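Filed under: Holidays & Customs, Local History, Threads

Thread on Candlemas in Arstead, and why its date is wrong in most of the summaries you will find. Long, mostly sources.

Candlemas falls on February 2, forty days after Christmas. In the church calendar it marks the presentation at the Temple. In practice, for many English parishes, it was when the greenery came down, the candles were blessed and certain rents fell due.

The blessing of candles was dropped from the official English church in the 16th century. The date stayed on the calendar. So did the rents. Much of what gets called "survival" of Candlemas is a payment schedule with food attached.

Arstead is a good case because the paperwork is boring and continuous. The parish kept vestry minutes, a separate candle account, and a rent book for the land that paid for the candles. All of them overlap in the 1730s.

The usual story: the vestry abolished the Candlemas dole in 1736 on religious grounds, the people objected, and it came back a generation later by popular demand. This is in the county guide and on the sign by the church gate.

The 1736 minute does not abolish anything. It orders that candles be given "by weight and not by tale," meaning by the pound instead of by the piece. The stated reason is that the chandler's candles had been getting thinner. There is no mention of doctrine, superstition or disorder.

The candle account agrees. Before the order, entries are for pieces delivered. The last full entry under the old system is for 3000. After it, entries are in pounds and ounces. Anyone searching the later pages for a number of candles will find none and may conclude there were no candles.

I think that is exactly what the county guide did. The guide cites the account by page, and the page it cites is the first one in the new format.
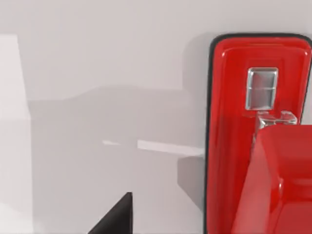 Glossy red object, chrome piece near the top.

Now the "return." The guide puts it in the 1750s, and there is a real event behind that. In 1752 Britain moved to the Gregorian calendar and dropped eleven days from September. The next Candlemas arrived eleven days sooner than people's bodies and animals expected.

Rents were a problem. A tenant who owed at Candlemas did not want to pay for days that had not happened. The Calendar Act made allowance for this, and in many places payments went on falling due on the old day under its new number. For Candlemas that is February 13.

The Arstead rent book does this. The heading changes to "Old Candlemas" and the receipts move to the 13th. The candles were bought with the rent, so the candles moved too. The church service did not move.

Result: one custom on two dates. The account book records candles on the 13th, the parish clerk records Candlemas on the 2nd, and a reader with only one of the books in hand sees either a disappearance or a revival.

The phrase "by popular demand" has no source that I can find earlier than the county guide. If someone has one, please post the reference. A newspaper quoting the guide does not count.

Who got the candles? The account calls them "householders not keeping a cow." There is a list from later in the century with 568 names on it, which is too many for the village alone. It includes the outlying farms and two hamlets now in the next parish.

The list matters for a different reason. It is arranged by road and not by alphabet, and it runs in the order a cart would take. So the dole was delivered. The sign by the gate says people lined up at the church door. Possibly they did in an earlier period, but the list does not show it.

On Brultesville. Its February candle supper is often described as brought over by settlers from Arstead. The supper is held on the 13th, or the nearest convenient evening, and local writers have explained the date as a mistake or as an early Valentine's event.

It is neither, in my reading. The 13th is Old Candlemas. If the custom did come from Arstead, it came after 1752, because before that there was no reason to hold it on the 13th. That rules out the founding story on the town's website, which wants the supper to be a generation older.

Caution on my own argument. Several English parishes kept Old Candlemas, so the date alone does not prove an Arstead origin. It gives an earliest date and nothing else. The settlers' letters would help, but the set I have read does not mention candles in any month.

Sources. The vestry minutes and the candle account are in the Morais collection, which has good scans and a poor index. Search under "tallow." Searching under "Candlemas" returns the service register only.

The rent book is transcribed in Flinora. The transcription is careful but it normalizes dates, so "Old Candlemas" appears as February 2 in the date field and you have to open the note to see the original wording. I reported this in August. The field is still the same.

That normalization will keep producing the wrong answer for anyone who sorts by date. If you use Flinora for any quarter-day or feast-day payment after 1752, open the notes. Lady Day and Michaelmas entries have the same problem.

A reply asks whether the greenery also moved to the 13th. No evidence either way. The churchwardens paid a man for "carrying out the holly" in most years, but the entry is undated and sits between a bell rope and a broken window.

Another asks what the candles were made of. Tallow, at least as purchased. The word "wax" appears only for the altar, in a separate column, in much smaller amounts — and that column stays with the 2nd throughout.

Correction to the post on the minutes: the wording is "by weight and not by the tale." I left out an article. The meaning is unchanged.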